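Caring for a Dark Composite Sink
Druminbridge Housing Office – Resident Guidance

Residents of the Prillirell building are responsible for the routine care of kitchen sinks. Dark basins show mineral deposits sooner than steel, and the steps below should be followed every Wednesday or as needed.

What you will need
A soft sponge
Mild dish soap
White vinegar
12 ounces of warm water
A clean, dry cloth

Step 1. Remove all dishes and food from the basin. Rinse with warm water and let it drain fully.

Step 2. Apply a small amount of dish soap to the sponge and wash the walls and floor of the basin in small circles. Do not use steel wool, bleach or scouring powder.

Step 3. Mix one part vinegar with the measured water. Dampen the sponge and hold it against any white marks for five minutes. Keep the mixture away from marble countertops – vinegar will etch the stone.
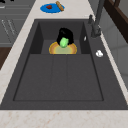
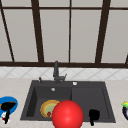 Step 4. Rinse the basin twice and dry it with the cloth, including the corners and the area under the faucet.

Step 5. Check the sealant where the sink meets the countertop. Gaps or dark spots should be reported to the maintenance desk at extension 562. Residents must not apply their own sealant.

Stubborn stains
If marks remain after two cleanings, residents may request a bottle of Fevico basin cleaner from the front office. Bottles hold 32 ounces and are to be returned after use. Test the product on a small area first.

Damage
Chips and cracks are repaired by Okeke Property Services. Requests are accepted until 4 p.m. on working days.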